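Rillano Roof Box 300
Hard-shell cargo box for cars, wagons and small crossovers

The Rillano 300 holds 300 liters of whatever your family insists it can't spend a weekend without. It opens from either side, locks with one key, and makes your car look like it's wearing a bicycle helmet. We've tried to help with the styling. There is only so much you can do with a lid.

This year's box gets a lower nose and a new rear edge, and the whistle that owners of the old model wrote to us about (at length, Mr. Triantafyllou) now stays away until 70 mph. Above that, turn up the radio.

Fitting
The clamps grip square, aero and most factory crossbars. Set the bars at least 40 cm apart and tighten each knob until it clicks. You'll want a second person for the lifting, preferably one who isn't also giving directions.

Check your car's roof load limit before you pack. The box counts toward it, and so do the bars – a detail many drivers discover in the parking lot with the owner's manual open on the hood.

What fits
Four sleeping bags, two duffels and a folding stroller. Skis, no. For skis you want the Rillano Long, and a longer garage.

Colors
Matte black, gloss black, and a silver that matches no silver car we have yet met.

In the carton
Box, four clamps, two keys, three straps, and a manual by Heiðrún Ketilsson that is better than it needs to be.

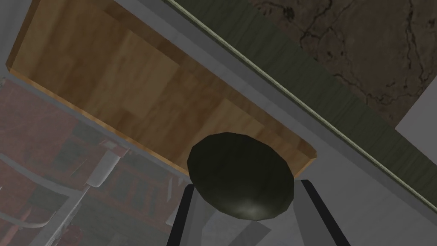 Spare parts
Replacement clamps, lock barrels and straps are sold one at a time. Have the number stamped on your key handy when you order a lock.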